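Brustance Reaction and Anticipation Study
Progress report to the Jivard Fund, second period

5 min read

This report covers the work done since the first payment was released. It follows the headings in the grant letter, except that equipment and spending have been put together, as agreed with the Fund in November.

Recruitment

The grant pays for the testing of young table tennis and badminton players at two clubs, Hepburn and Sulesmont. The target was 85 players with a full first set of results. We reached that number at the end of the period, later than planned. Hepburn filled its places quickly. Sulesmont was slow to start, as the club was without a hall for much of the autumn and its juniors were training on borrowed courts in the evenings.

All players have a signed consent form from a parent or guardian. Those forms are kept at Hepburn in a locked cabinet, and the results are stored under a code and not under the player's name.

What is being tested

Each player does the same session. First comes a simple reaction test, pressing a pad when a light comes on. Then the player watches short clips of an opponent serving. The clip stops at or before the moment of contact and the player has to say where the ball or shuttle will go. The last part is done on court, with a coach feeding from a fixed position and the player moving to the side they expect.

The clip test has given us the most useful results so far. Players with more years of match play tend to choose correctly from earlier stopping points, even where their simple reaction times are ordinary. The spread within each age group is wide, and we would not want a single session used to select or drop anyone. We have told both clubs this in writing.

The court test has been harder to run well. Feeds differ from coach to coach, and at Sulesmont the first set had to be repeated after we found that the starting line had been marked too close to the net. The repeated results are the ones used here.

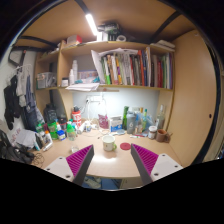 The Sulesmont coaches replied that the repeat sessions cost them two evenings of normal practice and that they would like the court set-up checked by us before any player is called in again. They also said that the juniors enjoyed the clip test and were asking for their scores, and that the clubs needed a clear line on what could be passed on. We accept both points. One of our team will now measure the court before each testing evening, and a one-page results sheet for players and parents has been drafted. It shows the player's own scores over time and gives no ranking against others.

Training blocks

Half of the players at each club are now doing a short anticipation exercise at the start of practice, using clips that are different from those in the test. The others warm up as usual and will be offered the exercise once the second round of testing is over. Coaches keep a register. Attendance at Hepburn is good. At Sulesmont it drops in weeks with away matches, and we will have to allow for this when the groups are compared.

It is too early to report any effect of the exercise. The second round will show whether scores on the clip test have changed, and whether any change carries over to the court.

Equipment and spending 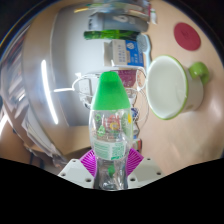

The Fund's payment for this period was 3,000 pounds. Most of it went on hall hire and coaches' time. The reaction pads came in under budget, but one developed a fault in its cable and was returned to the supplier, so we have been working with the spare. An unspent balance of 500 pounds is carried forward. We ask that it be moved from the equipment line to travel, to cover the extra visits to Sulesmont described above.

No new equipment is planned. The clip library is complete for table tennis. The badminton clips still need a second left-handed server, and filming will be done at Hepburn when a suitable player is free.

Next period

Second-round testing will begin at Hepburn and move to Sulesmont once its hall booking is confirmed. Players who miss their evening will be offered one further date. Results will be entered as each session is finished, as the backlog last time delayed our checks.

We would be grateful for the Fund's answer on the travel request before the first visit to Sulesmont. The signed spending sheet and the draft results sheet are being sent separately.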